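Eetu Kallio answers slowly, and he likes to have the product in his hand when he talks. He is responsible for the hand-held gripper kit at Mukico, which the company began to rent out in August. Before that it was only for sale, and many small labs told him the price was too high for them.

"They wanted to try first," he says. "I understand it. I would also want to try."

The rental is for 90 days. The customer receives two grippers, a wrist strap for each, spare finger pads and access to the software that checks the recordings. Training by video call is included, but Kallio admits that few people book it.

I asked him what a new user finds difficult. "The speed," he says. "A person is quick, and the robot which must learn from it is not so quick. We ask people to move like they are carrying soup." 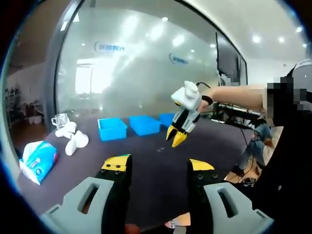
Two grippers in use over a table with blue bins.

The pads are the part that customers write to him about most. They are worn down by rough objects, and the first version had to be sent back to be changed. Now the user can do it with a small screwdriver. Bergþóra Hallgrímsson, whose team at Arkberg rented the kit this summer, confirms this, but she is less happy with the software. "It refused 423 of our recordings and gave no reason," she told me. "We had to guess."

Kallio does not argue with that. An update with clear error messages is planned for 30th September – he wanted it earlier. Customers who are renting now will get it without extra cost.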